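Sulgate teleoperation work, progress report
To: Heike Stüber, Gidero
From: Driss Benmoussa, Ludska
Saturday, September 12, 2020

Dear Heike,

You asked for something shorter than the January report, and for fewer graphs. I have managed both, mostly by having less to plot.

Where we are. The plan called for 1,305 recorded demonstrations of the sorting task by the end of this period. We have 680 that we would be willing to train on. The rest of the shortfall is my fault for believing my own schedule, with some help from a shipment of gripper fingers that spent most of the summer in customs.

The task is still the dull one we agreed on: a person steers both arms by remote control, picks up pencils and hex keys from the tabletop, and puts them in the tray. Pencils went well from the start. Hex keys did not. They lie flat and spin when pinched near the bend, and an operator who has dropped the same key four times begins to steer in a way we would prefer a robot not to learn. Zineb Ait Brahim now has everyone grip the long side, well away from the corner, and pause before lifting. The recordings got slower and much better. We threw out the older hex key sessions, which was a sad afternoon.

Operators. Abdelghani Kabbaj and Moataz Bouazza do most of the driving. Sessions are capped at 40 minutes, after which their hands are fine but their judgment goes. Moataz disputes this. His recordings from minute 50 do not support him.

First training run. We trained on pencils only. The policy reaches for the right pencil more often than I expected and then lets go of it a little early, a habit it picked up from us. Abdelghani has since been asked to open the gripper only once it is over the tray and low. He says he always did.

We also started leaving things on the table that have nothing to do with the job, such as a pumpkin and a bottle, so the arms learn to leave them alone. Early versions took a strong interest in the pumpkin.

Money. We are under budget, for the simple reason that we are behind. I would like to carry the difference over and spend it on 6 more weeks of operator time. Spare wrist cameras are the only new item on the list, and I can live without them until the next review.

What comes next is more hex keys, with the starting positions shuffled between recordings and both arms in use. I will send the new count when there is one worth sending.

Driss
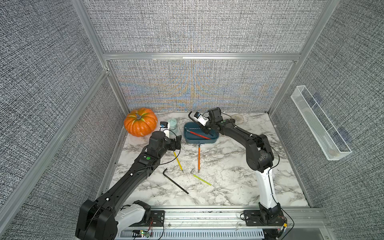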